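In defence of the crowded worktop

I've been told, more than once, that my kitchen would look twice the size if I cleared the worktop. My sister says it, the man who came to quote for new cupboards said it (while leaning on the bread bin), and every magazine in the dentist's says it too, with those long bare counters and one lemon. Well, I've tried it, and I want everything back where I can reach it.

We moved to Perkthorpe in October and I made a proper effort. Everything went in a cupboard. The toaster lived on the bottom shelf behind the big saucepans, and every morning I got down on my knees for it, still half asleep, shedding crumbs from the thing all the way up. I lasted 22 days. By then I'd stopped having toast, which is a terrible thing to do to a person in winter!

So I'm on the side of the toaster that stays out. I'm also on the side of the toaster oven next to it, and the tea towel slung over the top (take it off before you switch on, please), and the wooden spoon standing up in its pot where your hand goes without looking. A kitchen ought to show what people eat and drink in it. Mugs at the back, jars along the wall, a board that lives in the middle of things and never gets put away.

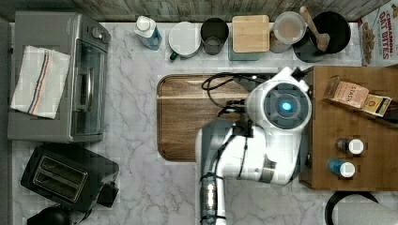 Yeshi Gebru wrote in after my last piece to say that this is all very well until you have to clean it. Every jar has to be lifted, every lid gets greasy, and a person who keeps two toasting machines side by side has simply run out of discipline. One of them should go to the charity shop, and the mugs belong on a shelf.

I've thought about that a lot, mostly while wiping. The grease I'll grant. Anything near the hob gets that sticky film and I do mine with hot water and a bit of soda when I can't stand it any more. But two machines isn't greed. A slot toaster does bread, fast, and you can't put cheese in it (I have seen it attempted). The little oven does the cheese, and a single baked potato, and saves heating the big one for one person's supper.

Where I will give ground is duplicates. I had 7 wooden spoons in one pot and used the same one every day. Four have gone. I also owned a 250 g jar of something brown from our old flat that had lost its label, and that went too, unopened. The lid was stuck anyway.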